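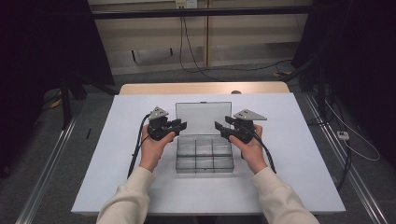
Two hand-held grippers and a parts box at one of the teaching tables.

Work & Shop Floor | Automation
By the features desk
February
15 comments | 162 shares

She had been sorting small parts at Dalard for so long that her hands did it while her head planned supper. Springs in one pocket, washers in the next, close the lid, reach for another box. These days she spends three mornings a week doing much the same job with a gripper in each hand, so that the machines going in on the packing line can learn it from her.

"My sister asked me if I was training my replacement," she told me over a very large mug of tea in the break room. "I said well, maybe, but I'd sooner it learned from me than from somebody who's never packed a box in their life."

She asked me to leave her name out of this, mostly on account of her sister, and I was happy to agree.

Dalard packs repair kits for Flasterel, over 420 different ones, and the small kits have always been done by hand. The company told the packing room last spring that some of that work would move to robot arms. There was a meeting, and then a lot of smaller meetings by the vending machine, and she remembers those better. "People were scared, I was scared, and then the sign-up sheet for the teaching tables went up and I stood there with the pen for the longest time."

What got her to sign was partly her wrists. Years of pinching lids had left them sore most evenings, and the teaching sessions run 30 minutes with a proper break after. The grippers were awkward at first, she said, like eating peas with salad tongs, and the lids were the worst of it. "You've got no fingertips! You don't know how much your fingertips are telling you until you're trying to open a little plastic latch without them. I dropped things all over that carpet the first week."

She got better, and she also started arguing. The engineers wanted every box done in the same order, left to right. She fills the back row first and always has, so her sleeve doesn't drag across what she's already put in. They tried it her way one Thursday and kept it. She is still pleased about that, and told me the story twice.

Not everything sits well with her. The packing room is quieter now, and she misses the talk. Two friends moved over to the Pusine line, which they like all right, but their lunch is at a different time and it's been weeks since they all ate together. The extra pay for teaching is decent, though it stops when the sessions do, and she hasn't had a clear answer on what comes after.

"They say there'll be checking work, looking over what the arms pack, and I'd be good at that," she said. "I'd just like it written down somewhere."

She finished her tea and looked at the clock. She had another session at the table before lunch, and she wanted to get her wrists warmed up first.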